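Call for participants: washbasin tidying and wiping sessions

Skornard is looking for adults to take part in paid household task sessions at its Fladley site. The work covers the small jobs done at and near a washbasin: picking up, putting down, wiping, rinsing and putting away. No previous experience is needed. Places are open until the end of June.

What the work is

Each participant is given a basin area and a written task card. The card states the starting layout and the finishing layout. Participants carry out the task at their own normal pace using a pair of hand-held grippers, one in each hand, and then reset the area for the next card.

Typical cards include:

Move the cup from one end of the basin rim to the other without knocking over the bottle next to it.
Take the sponge from the soap dish, wipe the bottom of the basin, and return the sponge to the dish.
Stand a toothbrush upright in a cup.
Fold a cloth in half twice and lay it flat.
Clear all loose items from the rim, wipe the rim, and put the items back in their original order.

Cards are repeated. A participant should expect to do the same card many times in one session, with small changes to the layout between attempts. People who find repetition irritating are unlikely to enjoy this work.

The setting

Sessions take place indoors at basin stations set up with ordinary bathroom goods. Basins differ in size and finish, and the goods are moved between stations. A second participant may be working or resting close by.
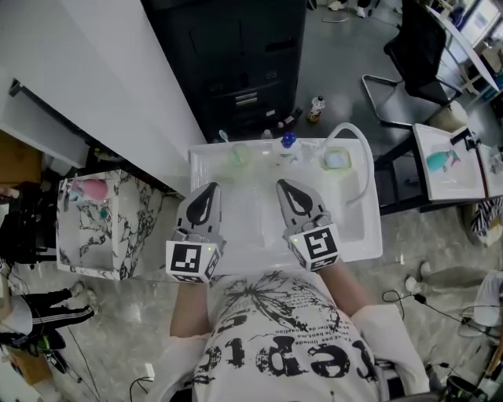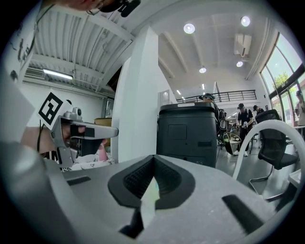

Reading time: 3 minutes

Session length and payment

A session lasts 60 minutes, including the briefing. Participants may book one session in the morning and one in the afternoon, with a break of at least two hours between them. Payment is made per session completed, by bank transfer, at the rate given in the booking confirmation. Travel costs are not paid separately.

The full programme requires 2000 completed task cards across all stations. We expect to take on 200 participants. Anyone who has completed a first session may apply for more, subject to space.

Who can apply

Applicants must:

Be aged 18 or over.
Be able to stand for up to 20 minutes at a time. Chairs are provided between cards.
Be able to hold a gripper in each hand and close it repeatedly without pain.
Have no known skin reaction to common soaps or cleaning liquids.
Be able to read a short instruction in English.

Left-handed applicants are welcome and should say so on the form. Glasses may be worn. Please tell us about any recent wrist, elbow or shoulder injury before booking.

What to wear

Short sleeves, or sleeves that stay above the elbow. Flat closed shoes. Rings, watches and bracelets must be removed before the session. Lockers are available.

Recording

Sessions are recorded. Recordings include the hands, the forearms and the basin area, and may include clothing, faces and other people in the room. Signed consent is required before the first card. A copy of the consent form is sent with the booking confirmation – please read it before you arrive.

How to apply

Write to Yulan Tang, session bookings, Skornard, quoting reference 1644. Give your name, age, height, preferred hand, and whether you want morning or afternoon sessions. Applicants who took part in the earlier Gruresen kitchen sessions may apply again but must complete a new form.

Replies are sent within five working days. Bookings can be moved once without loss of place, provided notice is given by 4 pm the day before.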